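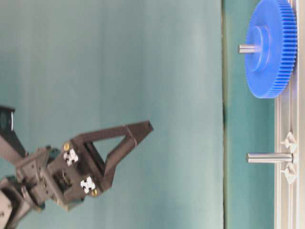 Fandlow Village Hall: kitchen and tea room check

Thursday, August 20, 2026

A really cheering visit this time. The kitchen has come on so well since February, and most of the comments below are small things that can be put right in an afternoon.

Way in and fire exits

Front door opens fully from inside: Yes
Back door clear: Yes. The stacked chairs have gone, hooray!
Exit signs lit: One out of 2. The sign over the back door needs a new tube.
Fire blanket by the cooker: Yes, and at a height everyone can reach.
Extinguisher in date: Yes. Label reads February.

Cooker and hot water

Gas tap turns off easily: Yes, though a bit stiff for the last quarter turn.
Rings light first time: All but the back left. Please tape a note on it until the fitter has been.
Urn lead and plug: Good. The new Nemby urn is a joy, quick to heat and no drips from the tap.
Hot tap warning sign: Missing. The old one is probably still in the drawer with the tea towels.

Fridge and food

Fridge at 5 degrees or below: Yes, 4 on the dial thermometer
Raw and cooked food kept apart: Yes, lovely clear shelf labels
Opened jars dated: No. There were several chutneys with no date at all (they smelled wonderful, but they still need one).
Allergy folder up to date: Nearly. Add the Pešek poppy seed cake, as it has been on the counter all summer and poppy seed and walnut both need listing.

Floors and storage

Floor dry and free of trips: Yes. Mat by the sink lies flat now.
Heavy pans on low shelves: Yes
Cleaning sprays locked away: Cupboard shut but not locked, key in the door. Hang it on the hook by the hatch.
Tables sound: 20 checked, one with a loose leg catch. Marked with red tape and put behind the stage.

Electrics

Portable items tested: Yes, all stickers current
Wavance hand dryer: Working, very loud, cover screw loose on the left side
Sockets near the sink: Covers fitted

First aid

Box complete: Short of blue plasters and burn dressings
Accident book: Present, no entries since the last check

Result: pass, with the exit sign to be fixed before the next hall booking. Everything else within 2 weeks please.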